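Small Rules, Large Towns: A Talk with Nest Morris

When I asked Nest Morris how she would explain her new book to a neighbor, she thought for a long moment. "I would ask him who decided the price of his bread," she said. "He will say the baker. Then I ask who decided it for the baker, and we are talking for the whole evening."

The book, The Unplanned Market, follows 224 traders in the old market town of Ferkby. Morris spent three years among them. She wanted to understand how people who share no boss and no written contract can still keep their promises to each other.

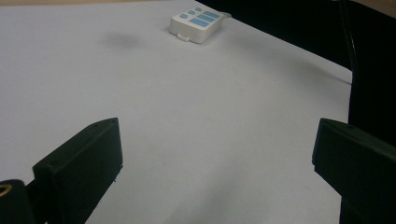 The traders had rules, she told me, but the rules were never written by one person. A stall left empty for 20 days could be taken by another seller. A debt was announced aloud before it was forgiven. "I looked for the author of these customs and I did not find any author," she said. "The oldest traders told me it was already so when they came."

I wondered if this was not a little romantic. Customs can be cruel too, and they can keep strangers out. Morris agreed faster than I expected. One chapter is about a family of cloth sellers who waited many years for a good place near the gate. "I do not say that what grows by itself is always fair," she said. "I say we should look at it carefully before we replace it."

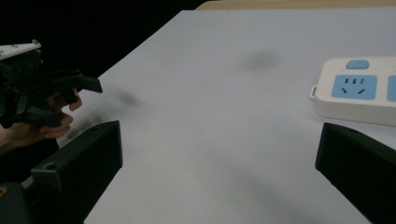
The critics

Not everybody is convinced. The economist Rafsan Siddiqui wrote in a long review that a market of this size tells us little about a country. Customs work, he argued, where people see each other's faces every morning. Morris has read the review twice. "He is right about the faces," she said. "But he thinks that a ministry sees better, and there I cannot follow him."

She is now preparing a second study, on how repair workshops agree on who serves which street. The first printing of the market book was only 1,000 copies, and she was surprised when her publisher, Junanix, asked for another.

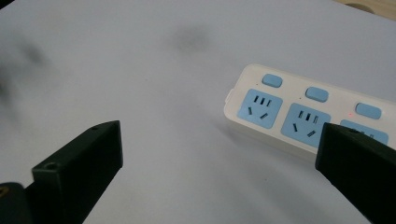
A white power strip with light blue switches.

Before I left, I asked if she has any advice for people who make laws. She laughed and said that they have enough advice already. Then she went to look for her notes on the cloth sellers, and we spoke about them until it was time for my train.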